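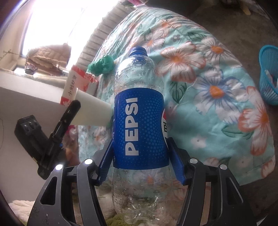
인쇄하기 | 이메일로 보내기

보도자료

빌버그, 엘트게이트 주거단지에서 '투명 페트병 가정 분리 프로그램' 본격 운영

- 상표띠 제거부터 보관, 배출까지 가정 내 정리 과정을 한 번에 안내
- 단지 내 1882가구 대상, 케네디 생활관에 상설 체험 공간 마련
- 타티마드와 협력해 가정용 보관 자루와 배출 안내판 공급

생활정리 전문기업 빌버그(Vilberg)는 엘트게이트(Eltgate) 주거단지 입주 가구를 대상으로 음료 페트병의 올바른 분리와 보관을 돕는 '투명 페트병 가정 분리 프로그램'을 6월부터 본격 운영한다고 밝혔다. 프로그램에는 생활용품 제조사 타티마드(Tatimard)가 협력사로 참여하며, 교육과 체험은 단지 내 케네디(Kennedy) 생활관에서 진행된다.

이번 프로그램은 탄산음료, 생수, 차음료 등 가정에서 자주 마시는 음료의 투명 페트병을 대상으로 한다. 빌버그는 내용물을 비우는 단계부터 수거함에 넣는 단계까지 주민이 집 안에서 거치는 과정을 하나의 동선으로 정리하고, 단계마다 필요한 도구와 보관 방법을 제시할 계획이다.

빌버그가 봄철에 실시한 시범 운영에서는 모두 3824개의 페트병이 단지 수거함을 통해 모였다. 회사는 수거된 병의 상태를 품목별로 점검했으며, 그 결과 상표띠가 그대로 붙어 있는 경우와 병 안에 음료가 남아 있는 경우가 가장 흔한 부적합 사유로 확인되었다. 유색 페트병이 섞여 들어온 사례와 병 안에 빨대나 휴지를 넣은 사례도 일부 있었다. 본격 운영에 적용되는 안내 자료와 교육 내용은 이 점검 결과를 토대로 작성되었다.

■ 상표띠 제거에 중점을 둔 가정 안내

빌버그는 가정에서 가장 번거롭게 여기는 작업으로 상표띠 제거를 꼽았다. 음료 페트병의 상표띠는 제품에 따라 절취선이 있는 것, 접착제로 한쪽만 고정된 것, 병 전체를 감싸는 것 등으로 나뉜다. 같은 방법으로 모든 병을 처리하려다 보면 띠가 조각나거나 접착 부위가 병에 남기 쉽다.

프로그램 안내서는 상표띠를 형태별로 구분하여 제거 방법을 설명한다. 절취선이 있는 제품은 절취선 위쪽 끝을 잡고 아래로 천천히 당긴다. 몸통 가운데를 넓게 두른 띠는 겹쳐진 이음매를 먼저 찾고, 이음매 끝을 손톱이나 전용 고리로 들어 올린 뒤 병을 돌려 가며 벗긴다. 접착 자국이 넓게 남는 경우에는 미지근한 물에 잠시 담가 두었다가 떼어 내도록 안내하고 있다.

안내서는 칼이나 가위의 사용을 권장하지 않는다. 어린이가 함께 참여하는 가정이 많은 점을 고려한 것으로, 체험 공간에도 날이 있는 도구는 비치하지 않는다. 그 대신 타티마드가 제작한 플라스틱 고리를 참여 가구에 제공한다. 고리는 냉장고 옆면이나 싱크대 문 안쪽에 걸어 둘 수 있는 크기로, 사용 후 물로 헹구어 보관하면 된다.

벗겨 낸 상표띠는 비닐류로 따로 모은다. 빌버그는 상표띠만 모으는 작은 봉투를 싱크대 주변에 두는 방식을 제안하고 있으며, 봉투가 차면 다른 비닐류와 함께 배출하도록 했다.

■ 비우기, 헹구기, 누르기, 마개 닫기

내용물이 남은 병은 보관 중 냄새와 벌레의 원인이 된다. 특히 당분이 든 탄산음료는 바닥의 굴곡진 부분에 소량이 고이는 경우가 많아, 병을 거꾸로 들어 충분히 비운 다음 물로 헹구는 것이 좋다. 안내서는 병에 물을 조금 담고 마개를 닫아 흔든 뒤 버리는 과정을 2회 반복하도록 권고한다. 설거지를 마친 뒤의 깨끗한 헹굼물을 활용해도 무방하다.

헹군 병은 입구가 아래로 향하도록 세워 물기를 뺀다. 시범 운영에 참여한 가구에서는 식기 건조대 한쪽을 병 건조 자리로 정해 둔 사례가 많았다. 빌버그는 이를 반영하여 식기와 병이 닿지 않도록 건조대 구역을 나누는 방법을 안내서에 추가하였다.

물기를 뺀 병은 몸통을 눌러 부피를 줄인 뒤 마개를 다시 닫는다. 대용량 병은 손으로 누르기 어려울 수 있으므로 바닥에 눕히고 몸통 가운데를 발로 가볍게 밟도록 했다. 이때 마개는 반드시 열어 둔 상태여야 하며, 누르기가 끝난 다음에 닫아야 한다. 마개를 닫은 채 밟으면 마개가 튀어 나가 다칠 우려가 있다. 양말만 신은 상태에서는 병이 미끄러지기 쉬우므로 실내화를 착용하는 것이 바람직하다.

■ 좁은 주방을 고려한 보관 방식

엘트게이트 단지에는 다용도실이 없는 소형 평형이 포함되어 있다. 시범 운영 설문에서 소형 평형 거주 가구는 분리 방법보다 보관 장소의 부족을 더 큰 어려움으로 응답했다. 현관이나 베란다에 병을 쌓아 두다가 다른 재활용품과 뒤섞이는 일이 잦다는 의견도 접수되었다.

타티마드는 이에 맞추어 벽걸이형 보관 자루를 공급한다. 자루는 위쪽으로 병을 넣고 아래쪽 조임끈을 풀어 꺼내는 구조이며, 부피를 줄인 대용량 병을 기준으로 최대 10개까지 담을 수 있다. 문 뒤나 세탁기 옆 틈새에 걸 수 있도록 폭을 좁게 하였고, 비어 있을 때는 접어서 서랍에 넣을 수 있다. 세탁은 찬물 손세탁을 권장하며 건조기 사용은 피해야 한다.

빌버그는 자루를 거는 위치를 정할 때 냉장고에서 싱크대, 다시 현관으로 이어지는 동선을 우선 고려하도록 안내한다. 음료를 꺼내 마시고, 병을 헹구고, 배출하러 나가는 경로 안에 자루가 있으면 병이 식탁이나 거실에 머무는 시간이 줄어든다. 평형별 권장 위치는 안내서 뒷면의 평면도에 표시되어 있다.

거실과 침실에서 마신 음료병의 정리도 안내 대상에 포함된다. 소파나 침구 옆에 놓인 빈 병은 쉽게 잊히고, 남은 음료가 새어 직물에 얼룩을 만들기도 한다. 안내서는 하루 한 차례, 저녁 설거지 전에 각 방의 빈 병을 주방으로 모으는 습관을 제안한다. 덮개나 담요에 음료가 묻은 경우의 초기 처리 방법도 간략하게 수록하였다.

■ 케네디 생활관 체험 공간

케네디 생활관 1층에 마련되는 체험 공간은 가정집 주방을 본떠 꾸며진다. 방문객은 싱크대와 건조대, 보관 자루가 설치된 공간에서 실제 음료병으로 전 과정을 직접 해 볼 수 있다. 연습용 병은 크기와 상표띠 형태가 다양하게 준비되며, 집에서 나온 빈 병을 가져와 실습하는 것도 가능하다.

체험 공간은 오전 10시에 문을 연다. 개인 방문은 별도 예약 없이 이용할 수 있고, 단체 방문은 생활관 안내 창구에서 사전에 신청해야 한다. 초등학생 이하 어린이는 보호자와 함께 입장하여야 하며, 실습 중 옷이 젖을 수 있으므로 앞치마를 무료로 대여한다.

가족 단위 방문객을 위한 정리 교실도 운영된다. 정리 교실에서는 페트병 외에 종이팩, 유리병, 캔의 가정 내 보관 방법을 함께 다룬다. 품목별 보관함을 모두 따로 두기 어려운 가구를 위하여, 하나의 바구니를 칸막이로 나누어 쓰는 방법과 배출 주기에 따라 칸의 크기를 조정하는 방법을 소개할 예정이다.

■ 수거함과 안내판 개선

단지 내 수거함도 새롭게 정비된다. 투명 페트병 전용 수거함의 투입구에는 배출 전 확인 사항을 그림으로 표시한 안내판이 부착된다. 기존 안내판은 글이 많고 글자가 작아 읽기 어렵다는 의견이 있었으며, 새 안내판은 멀리서도 알아볼 수 있도록 글을 줄이고 그림의 크기를 키웠다. 안내판의 문구는 한국어와 영어로 표기된다.

수거함 옆에는 상표띠를 넣을 수 있는 소형 함을 함께 설치한다. 집에서 미처 제거하지 못한 상표띠는 배출 장소에서 떼어 소형 함에 넣으면 된다. 유색 페트병, 식용유병, 음식물이 묻은 용기는 투명 페트병 수거함에 넣을 수 없으며, 해당 품목의 배출 장소는 안내판 하단에 표시되어 있다.

빌버그 생활정리사업부는 "분리배출의 품질은 병이 집 안에 머무는 동안의 정리 방식에 크게 좌우된다"며 "입주민이 평소의 주방 동선을 크게 바꾸지 않고도 실천할 수 있도록 도구와 안내를 준비하였다"고 밝혔다.

타티마드 제품기획팀은 "시범 운영에서 접수된 의견에 따라 보관 자루의 폭과 조임끈의 위치를 수정하였다"며 "사용 중 불편 사항은 케네디 생활관 창구를 통해 계속 접수하여 다음 생산분에 반영할 것"이라고 전했다.

■ 참여 방법

엘트게이트 입주 가구는 케네디 생활관 안내 창구에서 참여 신청서를 작성한 뒤 안내서, 상표띠 제거용 고리, 벽걸이형 보관 자루를 수령할 수 있다. 물품은 가구당 한 벌씩 무상으로 지급되며, 파손된 자루는 창구에 반납하면 새것으로 교환할 수 있다. 거동이 불편한 주민은 관리사무소를 통해 세대 방문 수령을 신청할 수 있다.

세대 방문 시에는 희망 가구에 한하여 보관 자루의 설치 위치를 함께 상담한다. 벽면에 구멍을 뚫는 작업은 하지 않으며, 문걸이용 고리 또는 탈부착식 걸이를 사용한다. 임차 가구도 동일한 조건으로 신청할 수 있다.

안내서의 전자문서본은 단지 입주민 게시판에서 내려받을 수 있다. 큰 글자본은 케네디 생활관과 관리사무소에 비치된다.

■ 빌버그 소개

빌버그는 공동주택의 수납과 생활정리, 재활용품 보관 동선 설계를 주요 사업으로 하는 기업이다. 입주민 대상 정리 교육과 공용 공간 수납 개선 사업을 함께 수행하고 있다.

■ 타티마드 소개

타티마드는 주방 및 다용도실용 수납용품을 기획하고 제조하는 기업으로, 벽걸이형 자루와 칸막이 바구니, 걸이용품 등을 생산한다.

보도자료 문의: 빌버그 홍보 담당 부서
프로그램 및 체험 공간 문의: 케네디 생활관 안내 창구

인쇄하기 | 이메일로 보내기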